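Nyanda Countertop Water Filter
Owner's Guide, Section 4: Set-up and First Use

Read this section through once before you start. Set-up takes less than an hour of work, but the new cartridge has to soak first, so plan for it the evening before if you want filtered water at breakfast.

If you are replacing a cartridge in a filter you already own, skip to 4.5.

4.1 Before you begin

Check that the faucet you plan to use has a threaded spout. Unscrew the aerator (the small screened tip) by hand. If it is stuck, wrap it in a rubber jar opener or a folded dish towel and try again. Pliers will mark the finish, and on older faucets they can crush the tip out of round.

Pull-down sprayers, and faucets with a square or flat spout, will not take the diverter valve. See Section 9 for the under-sink connection kit.

The filter is made for cold water from a public supply. Well water should be tested before you connect it. The cartridge does not make unsafe water safe to drink.

CAUTION: Never run hot water through the filter. Heat softens the glue that holds the end caps on the cartridge. If hot water enters by accident, turn the diverter to the off position, let the faucet run cold, and check the cartridge for leaks as described in 4.6.

You will need:

The filter housing with its lid and base
One Horkberg cartridge, still in its sealed bag
The diverter valve with both hoses attached
The bag of washers
A bucket or large bowl, deep enough to cover the cartridge
Clean dish towels
Plumber's tape (not supplied)

4.2 Choosing a spot

Set the housing on a level counter within reach of both hoses. The hoses are cut to one length and should not be extended. Leave enough room above the housing to lift the cartridge straight out.

Keep the unit away from the stove, from a dishwasher vent, and from direct sun. Sunlight through a window will grow algae in the clear hose over a summer. If the window side is the only place you have, slide the cloth sleeve over the hose.

Do not put the filter in a room that freezes. For a cabin or a trailer, drain the housing and take the cartridge home at the end of the season.

4.3 Soaking the cartridge

1. Wash your hands with plain soap and rinse them well. Scented soap and hand lotion leave a taste that takes days to clear.

2. Fill the bucket with cold tap water.

3. Open the bag at the notched end and slide the cartridge out. Keep the bag until you have written down the batch code, which is printed on the back.

4. Lower the cartridge into the water with the open end up. Small bubbles will rise from the walls. Hold it under until it stays down by itself.

5. Leave it for 3 hours. Overnight is fine.

6. Lift it out, tip it to drain, and stand it on a clean towel.

NOTE: Black dust in the soaking water is carbon from inside the cartridge. Pour it away. It will wash out of a cloth but can leave a shadow on unsealed grout.

Handle the cartridge by its ends as much as you can. A fall onto a tile floor can open a hairline crack that you will not see, and a cracked cartridge lets water pass without filtering it. When in doubt, do the leak check in 4.6 before drinking.

4.4 Putting the filter together

1. Stand the base on the counter. Find the groove that runs around the inside edge and wipe it clean with a damp towel.

2. Press the large black washer into the groove. It should lie flat all the way around. A twisted washer is the usual cause of a puddle under a new filter.

3. Set the cartridge in the middle of the base, open end down, and turn it clockwise by hand until it stops. Then give it a quarter turn more. Do not use a wrench.

4. Lower the housing over the cartridge and turn it until the arrow on the housing meets the line on the base.

5. Wrap plumber's tape 2 times around the faucet threads, in the direction the valve will turn as it goes on.

6. Screw the diverter valve onto the faucet. If it wobbles or will not catch, try the other adapter ring. One ring fits inside threads and one fits outside threads.

7. Push the clear hose onto the inlet and the white hose onto the outlet. Each will go on with a firm push and a slight twist. If the hoses are stiff, dip the ends in warm water first.

8. Turn the cold water on to a thin stream and move the diverter lever to FILTER.

Water will take a minute or two to reach the outlet. It will spit and cough as the air comes out. Let it run to the sink. The first water will be gray, then cloudy, then clear.

9. Let the filter run for 4 minutes after the water looks clear, then turn the diverter off.

10. Wait an hour and repeat step 9. The filter is now ready to use.

Dry the outside of the base and put a sheet of paper towel under it. Look at the paper after a day. If it is wet, go back to step 2 and check the washer.
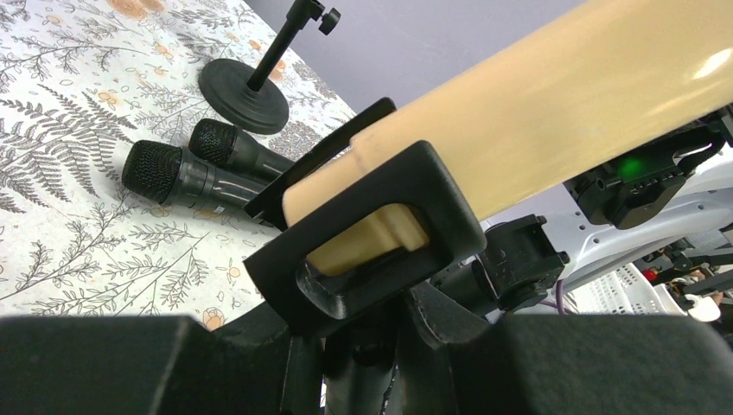

Mercy Lukumay writes that her filter dripped for a week after she followed these steps to the letter, and that the cure was to take the diverter off, peel away all the tape and start again with fresh. She had reused the old wrap from her previous filter. She also asks that we tell people to put a plate in the bottom of the sink while they work, as she lost a washer down the drain on the first try and the hardware store in Usutport did not carry the size.

Spare washers can be ordered with the form at the back of this guide. Order the set, as the small ones wear at the same rate as the large one.

4.5 Replacing a used cartridge

Change the cartridge when any of these is true:

The flow has dropped to a trickle and cleaning does not bring it back
The water tastes or smells of chlorine
The cartridge has been in use for a full year
You cannot remember when it was last changed

1. Turn off the cold water and set the diverter to off.

2. Put a towel under the base. The housing holds more water than it appears to, and some of it will come out when the seal opens.

3. Turn the housing counterclockwise and lift it off.

4. Unscrew the old cartridge. If it is tight, grip it low down with a dry towel and turn steadily. Do not tap it with a tool.

5. Wash the housing and base with warm water and a little unscented dish soap. Use a soft brush for the groove. Rinse until there are no suds.

6. Soak and fit the new cartridge as described in 4.3 and 4.4. The diverter can stay on the faucet.

Used cartridges go in the household trash. They cannot be recycled in most towns, and the carbon should not be dug into a vegetable bed.

Write the date on the sticker inside the lid. Many owners pick a month and keep to it. If you change yours each June, you will have a fresh cartridge for the months when most of the water is drunk.

4.6 Leak check

Do this after a drop, after hot water has gone through, or whenever the taste changes suddenly.

1. Remove the cartridge and let it drain.

2. Close the threaded end with the rubber plug from the washer bag.

3. Hold the cartridge under water in the bucket and wait for the first bubbles to stop.

4. Turn it slowly under the water and watch the joints at both ends and the full length of the wall.

A steady line of bubbles from one point means a crack or a failed joint. Throw the cartridge out. Do not try to mend it with glue or tape. A few scattered bubbles that stop within a minute are air leaving the wall and can be ignored.

4.7 Slow flow

Flow drops as the outer wall collects silt. In a town with old pipes this can happen within weeks, and it usually gets worse after work on the water main.

1. Remove the cartridge as in 4.5.

2. Hold it under cold running water and scrub the outer wall lightly with the gray pad supplied. Work from the closed end toward the threads. Keep the dirty water out of the open end.

3. Rinse it, refit it, and run the filter to the sink until the water is clear.

If flow is still slow with a clean cartridge, look for a kink in the clear hose. Then take the screen out of the diverter and rinse it. Households on the Jerklow supply should check this screen every month, as the water there carries fine sand.

The housing is rated to 62 psi. If your house pressure is higher than this, have a pressure reducer fitted to the supply before using the filter. A plumber can take a reading at the outdoor faucet.

CAUTION: Do not leave the diverter set to FILTER with the outlet blocked or with a nozzle on the white hose. Pressure will build in the housing and can push the lid seal out.

4.8 When you are away

For absences of a few days, run the filter to the sink for a minute before drinking. For longer than two weeks, take the cartridge out, let it dry fully on a rack, and store it in a clean paper bag. Plastic bags hold damp and will give the cartridge a musty smell. Soak it again as in 4.3 before refitting.

Leave the lid off the housing while it is stored.

Section 4 revised April 28, 2019. Replaces the loose sheet packed with earlier units.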